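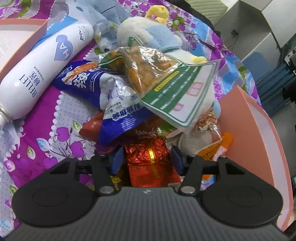 ## 3. Collecting demonstrations

Our group recorded 200 demonstrations of one task, sorting snacks and soft toys into a box, using hand-held grippers. Ludivine Mallet did most of the recording over one Sunday. We dropped 31 takes where tracking was lost, usually when the wrist turned too fast. The rest went into Groma for training.

Foil packets were the hardest items to teach. They slide when the fingers close, so we slowed the approach and kept the jaws wide open until the last moment.
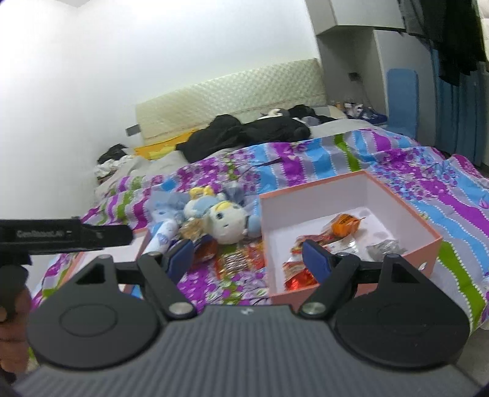 Hrvoje Spahić commented on our draft that slow demonstrations would give us a slow policy, and asked for a second set at normal speed. We plan to record it in April.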